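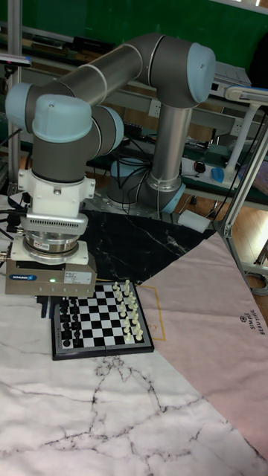

3.2 Spielen im Wartezimmer

Beim Schachspielen im Wartezimmer hat mich vor allem interessiert, wie lange die Leute dranbleiben! In Nepia haben wir fast 30 Partien begleitet. Ein kleines Klappbrett wie in Abb. 1 passt ja auf jeden Beistelltisch, und genau damit wollte ich arbeiten.
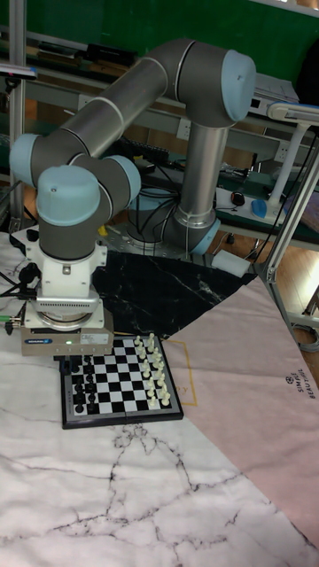 Hamish Brunton hat die Abbrüche notiert, ich die Gespräche (meist über den Zug davor).

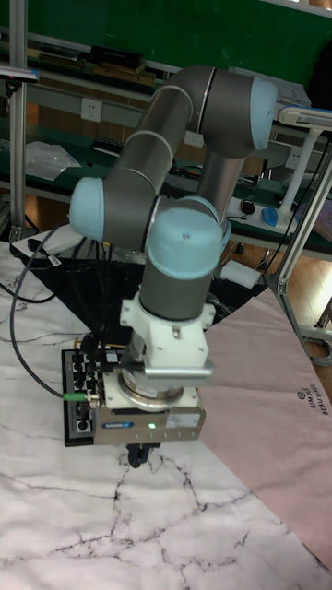
Nach 10 Minuten redeten viele schon mit Fremden. Ob das im Mai anders wäre, klären wir in Abschnitt 4.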